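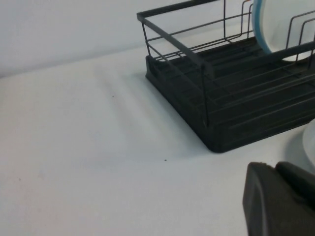 Okay, small kitchen people, I have dish rack opinions and you're getting all of them tonight. 4/10/20, day whatever of cooking every single meal at home.

I used to dry everything on a folded towel. Worked fine when it was one bowl and a coffee mug. Now it's breakfast, lunch, dinner, snack plates (so many snack plates!) and the towel gave up.

So back in February I got the black wire one from Uvona, the kind that sits in its own plastic tray. My old rack from Cullen had no tray at all and I was forever wiping up the counter under it.

Best part is the ridges in the tray. The plates drip down in there and I dump it in the sink at night. If you skip that for a couple days it gets slimy, ask me how I know.

Plates go in biggest to the front, and please don't put two in one slot. They stick together and the middle stays wet forever. I did this for years, my mom still does it, we've agreed not to discuss it.

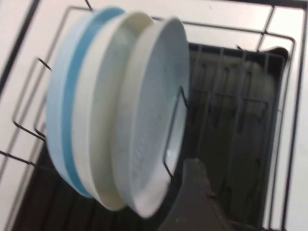
Brenwood wants to know if the wires rust, hers went orange at the corners in a year and she's ready to go back to the towel.

Not so far! But I've only had it 2 months, so check back with me. My Cullen one did rust, right where the wires were joined, and it left little marks on the bottoms of my mugs.

What I do now is lift the basket out every weekend, wash the tray with dish soap, and dry the wires with an old T-shirt. Takes less than 10 minutes and I usually have a podcast going anyway.

Next up is where to put the silverware, which I still haven't figured out. Send ideas, I'm using a jam jar.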